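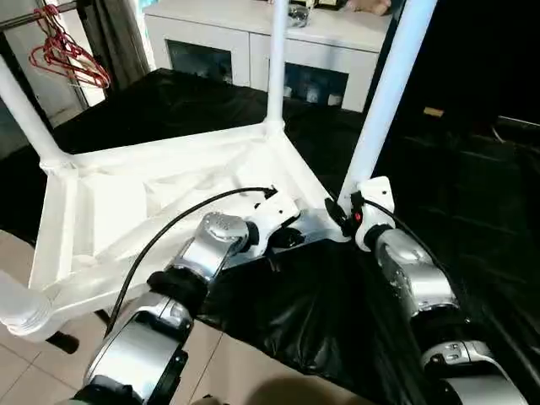

3.2 Seat frames and leg joints

Figure 4. White plastic chair turned upside down on a table covered with black plastic sheet. The underside of the seat is an open frame with crossed struts and molded ribs, and the legs are tubular.

The chairs in our sample came from canteens, waiting rooms and school halls served by the Pacheco reuse depot. Between the start of collection and the end of June the depot took in 2651 plastic chairs, of which 743 were set aside as damaged. We examined 600 of these. The rest were stacked outdoors before we could reach them and were left out, as sun exposure after intake would have confused the record of wear.

Each chair was inspected upside down on a covered table. In this position the underside of the seat can be read without lifting the chair again, and the leg sockets are at a comfortable height for the inspector. The chair in Figure 4 has the type of seat we call an open frame: a thickened rim with struts crossing between the sides and shallow recessed panels in the molding. Chairs with a closed seat pan were recorded separately and are treated in Section 3.4.

Inspection followed the same order for every chair. The rim was checked first, by eye and then by running a thumb along it. The struts were checked where they cross and where they meet the rim. Each leg was then held close to its base and moved gently from side to side, and any play in the joint was scored from 0 (none) to 3 (leg can be pulled free by hand). Foot caps were noted as present, worn through or missing. Two inspectors, Nayeli Rosales and Damián Solís, scored the first batch together and compared their sheets before working alone.

Most of the damage in open-frame seats was found close to the legs. Fine cracks started at the inside corner of the socket and followed the nearest rib. Cracks in the middle of a strut were rare and were nearly always paired with a deep scratch, which we take to be handling damage from stacking. Missing foot caps went together with higher play scores on the same leg, although we cannot say from these data which came first. A leg without its cap sits slightly short, and the extra rocking may load the socket. It is also possible that a loose leg wears through its cap sooner.

Dirt in the recessed panels was a practical problem. Old floor polish and chewing gum hid cracks on several chairs until they had been washed, and we therefore rescored every chair in the first batch after cleaning. Scores for leg play hardly changed. Scores for the ribs went up by one step in a number of cases, and the later values are the ones used in Table 2.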